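Mikex desk lamp, after one winter of use

I bought the Mikex lamp in October for my evening work, which is mostly reading and small repairs of clothes. My old lamp gave a yellow light, and I could not tell dark blue thread from black. I paid 187 dollars in the Anau online shop. For me this is a lot of money for a lamp.

The arm is the best part. It stays where I leave it, and I can move it with one finger. The base is heavy, so it does not fall when I pull the head far to the side. There are 3 levels of brightness. I use the middle one almost always – the strongest is too much for white paper, and my eyes get tired from it.

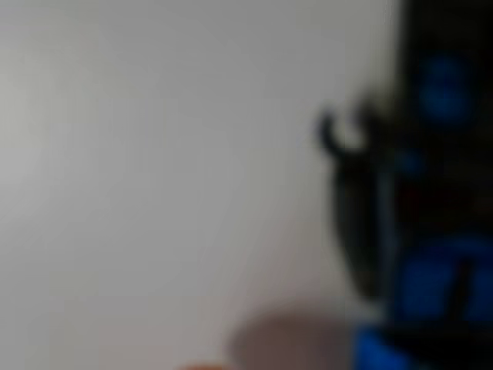 One reader of my earlier note on the Dogbe lamp wrote that the Mikex switch became loose for her after 12 months, and that the shop wanted her to send back the whole lamp, with the base. I have not had this problem yet, but the switch is small and feels cheaper than the rest, so I believe her.

Two more things I do not like. The cable is short, and I had to buy an extension. Also the lamp forgets the last level when it is turned off, and every evening it starts again with the strongest one.

Compared with the Dogbe, the light is more even and the colors of fabric look right to me. The Dogbe is cheaper and has a longer cable. If you only read, I would take the Dogbe. For sewing I keep the Mikex.

4 out of 5

4 May 2026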